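# Looking After Your Old Games at Home

*April 30, 2021*

Spring cleaning has reached the game shelf at our house, and as usual I sat down on the carpet to dust one box and was still there at dinnertime with the manual for Clurnorano open on my knees (the map in the back is still lovely, all those little sea monsters). I've been keeping games since I was a kid, and I've picked up a good many habits along the way, some from reading and a fair number from ruining things. These are the ones I'd pass along to a friend.

## Wiping a disc

Start with plain water. I know there are sprays and pastes and little hand-cranked machines, and I own one of the machines, but a soft cotton cloth barely dampened with lukewarm water takes care of most fingerprints. Hold the disc by its edge and the center hole and wipe in straight lines from the middle out. If you go around in circles and there happens to be a bit of grit in the cloth, you'll make a scratch that follows the track, and that kind is much harder for a console to read past.

For something sticky – and if you buy used games you will meet sticky – add one small drop of dish soap to the water, then wipe again with clean water and pat dry. Let the disc sit out on a clean towel before it goes back in the case. Paper towels and tissues are too rough for this, so leave them in the kitchen.

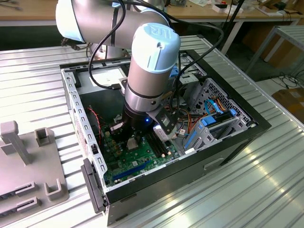 Old T-shirts make the very best cloths, by the way. I cut one up every December when I sort out the dresser, and a single large shirt keeps me going all year. Stay away from the part with the printing on it, and don't use fabric softener when you wash them. It leaves a film, and then you're polishing that film onto your favorite game and wondering why everything looks cloudy.

## Price stickers

Oh, the stickers! There was a secondhand shop in Wornham that put them right across the front artwork, and I still run into them. Warm the sticker with a hair dryer on low, keeping it moving, and lift one corner with a fingernail. Pull slowly and keep the sticker folded back nearly flat against itself. On a plastic case, whatever gum stays behind will come off with a dab of cooking oil left on for a few minutes and then washed away with soapy water. Slide the paper insert out first, please. I once got oil on the cover of a perfectly nice tactics game and it has had a see-through knight ever since.

On a cardboard box, use the gentlest heat you can and no oil at all. If the top layer of the card starts to come up with the sticker, stop and leave it. I'd much sooner have a box with an old price on it than a box with a hole in it.

## Cartridges

Rub the metal contacts with a cotton swab that has a little high-strength rubbing alcohol on it, and follow with a dry one. Do this until the swab comes away clean, which may take several goes with a game that's been in somebody's attic. Give it time to dry completely before you plug it in. And no blowing into the end, however much it feels like part of the ritual. Your breath is damp and the contacts don't care for it.
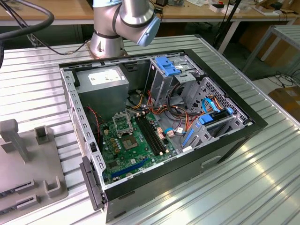
**Will cleaning a cartridge erase my saved game?**

Wiping the contacts with the cartridge out of the console shouldn't touch your save. What does wipe out saves on many older cartridges is the small battery inside running down, and changing that usually means soldering, so take it to a repair shop if you aren't comfortable with an iron. Expect the old save to go when the battery does, unless they have a way of backing it up first.

## Shelves and boxes

Stand games upright, the way you would books, snug enough that they don't lean but loose enough that you can get one out without dragging its neighbor along. My bookcase is an old Wieser with adjustable shelves, and I set them so there are 2 inches of space over the tallest box. Keep the whole thing off an outside wall if you can, and well away from the afternoon sun. Red spines fade first, then you get that sad pinkish row in the middle of your collection.
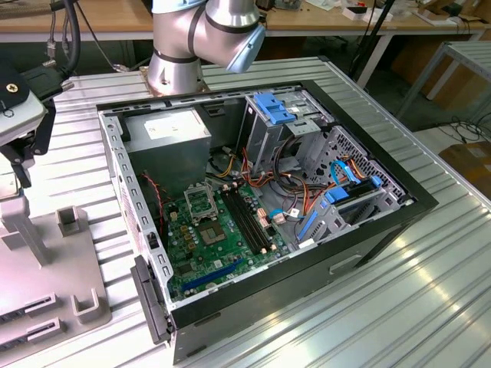
Cardboard boxes with a lot of air inside will cave in over the years if anything heavy sits on them. I fold a sheet of acid-free tissue into a loose pad and tuck it in beside the tray, so the front has something behind it. Manuals can stay in the box so long as they lie flat. If one has curled, put it between two sheets of clean paper under a big dictionary and forget about it for a week.

For the games that don't fit on the shelf I use plastic bins with snap lids, and I write what's inside on a strip of masking tape on the short end, where I can read it in the closet. My Pildale bin holds 26 cases in two rows, and that's as heavy as I care to lift down from over my head.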